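2 min read

Right, beauty lovers, October 5, 2022 and I'm already deep in Christmas gift set season! Clasum have sent round their festive list and there are 32 sets on it this year, from little hand creams to a bath box I want to climb into.

My favourite so far is the Grarmont night balm. It smells of fig and warm pepper, it melts in properly, and I've had it on my elbows all week – they've never had so much attention. The Rai body oil is lovely too, though a bit strong on the rose for me. 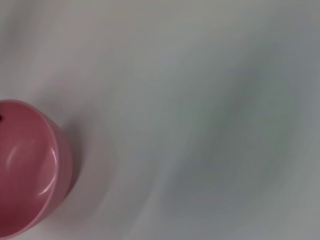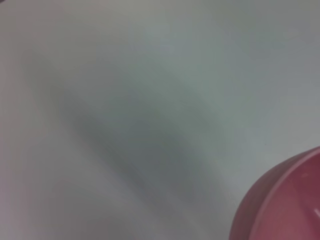
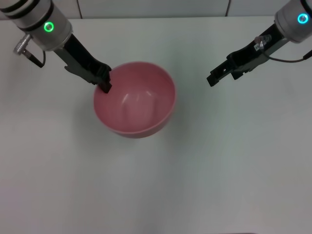 Senthil Nair, who mixes the Grarmont range, told me he went through 105 versions of that balm before he was happy with the fig. One hundred and five! I'd have stopped at four and gone home.

If you're buying for someone with touchy skin, have a look at the Iter cleanser as well. No perfume, no fuss, and the refill pouches are back after selling out in June. Orders placed by Sunday come with a free muslin cloth, and I'll be trying the shower scrubs next week.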